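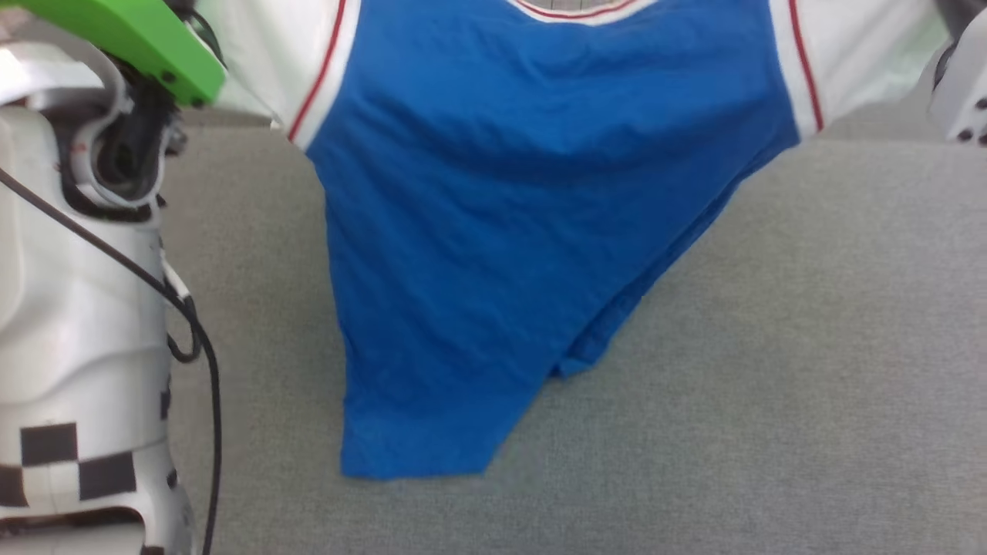 Can a county jail refuse to deliver a newspaper that was mailed to someone inside?

A jail may turn away a particular issue for a security reason, but it should tell both the reader and the publisher that it has done so, say why, and give them a way to appeal.

29th August
By Arturo Longo

Search the newsletter
Enter keyword
Go

The Ollport County jail has been sending back copies of the Edley Courier, a free monthly paper that covers courts, bail hearings and conditions in local lockups. The paper's editors learned of it in July, when a postal tray of returned copies arrived at their office. Each one had been stamped "refused" on the address label. There was no letter with them and no form.

The Courier mails about 800 copies a month to people held in county jails and to their families. Most of the copies that go inside are addressed to subscribers by name and booking number. The paper has been mailed to Ollport on the same terms for years, and its editors say they know of no earlier refusal there.

When they called the jail, a mailroom officer told them that newsprint was no longer accepted. A second call, to the administrative office, got a different answer. That office said newsprint was fine but that the June issue had been held over an article on page 2. The article was a plain account of how to file a grievance over medical care, with the mailing address of the state inspector.

The editors then asked for the written policy. The county sent the mail section of its inmate handbook, which allows newspapers that come directly from a publisher. It says an issue may be rejected if it describes how to make weapons, how to escape, or how to bring in contraband. It also says a rejected item will be logged and the sender notified in writing within 7 days. The section on newspapers has not been revised to exclude newsprint, and it says nothing about grievance procedures.

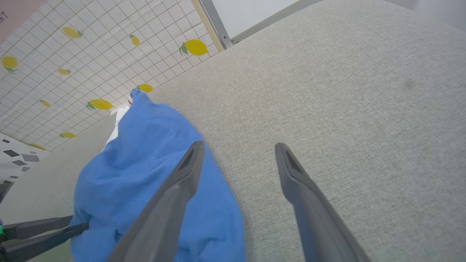
Blue cloth on gray fabric.

We filed a public records request for the mailroom log covering July. The county released it with names blacked out. It lists 912 items refused in the month, and for most of them the reason column reads "not allowed" with nothing further. The entries that do give a reason mention stickers, perfume, stains on envelopes and photographs over the size limit. Copies of the Courier appear under "not allowed."

Also in the log are paperback books from Belhaj Books, a used-book seller that fills orders for prisoners in several states. The store ships in plain paper with a packing slip, and the handbook permits paperbacks sent by a store. The owner told us she had assumed the missing orders were lost in the mail, and she had been replacing them at her own cost. She has now stopped doing that for Ollport and is asking customers to hold off on orders there until the matter is settled.

A spokesman for the sheriff said by email that the mailroom has been short of staff and that officers "use their judgment on what comes through the door." He said the jail had no objection to the Courier as a publication. He did not answer our question about the page 2 article, and he did not say whether notices of refusal had been sent to anyone. Neither the paper nor the bookstore has received one.

The lack of notice matters a great deal in cases like this. A person in jail can't appeal the loss of something they never knew had arrived. Family members often find out by chance, during a visit or a phone call, and by then the time to file an appeal has passed. Under the Ollport handbook an appeal has to be made within days of the notice, and the handbook doesn't say what happens if no notice is given.

A similar dispute in Flavell ended last year without a lawsuit. The jail there had been holding a church magazine and a legal newsletter. After letters from both publishers, the county agreed to use a printed rejection form with one copy for the sender and one for the person inside, and to have a supervisor sign every refusal of a book or periodical. The form takes up half a sheet of paper. We have sent a blank copy of it to the Ollport county attorney along with our own letter. 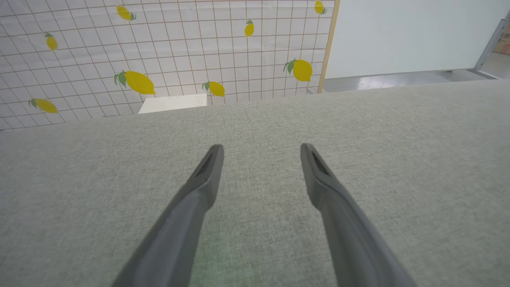

Open gripper and a gray fabric tabletop.

Our letter asks the jail to deliver the held issues of the Courier, to confirm in writing that newsprint is accepted, and to follow the notice rule already in its handbook. It also asks for the name of the person who decides appeals, which the handbook leaves out. The county attorney's office has acknowledged the letter and says it is reviewing the mailroom's practice with the sheriff.

If you send books or papers to someone in Ollport, please keep your receipts and the returned packaging, including the label. Write down the date you mailed the item and the date it came back. If you get a notice of refusal, make a copy before you send in an appeal. People inside who were told in person that something was refused can ask for that in writing, and should keep the request even if it goes unanswered.

We would especially like to hear from readers who had an item listed as "not allowed" with no other reason. You don't need to give us the name of the person it was sent to. The Courier is collecting the same information from its subscribers and has agreed to share it with us where the subscriber consents.

The September issue of the paper goes to the printer next week. The grievance article will run again on the same page, with a correction to one phone number.

Contact the newsletter desk | Copyright, all rights reserved | Back to top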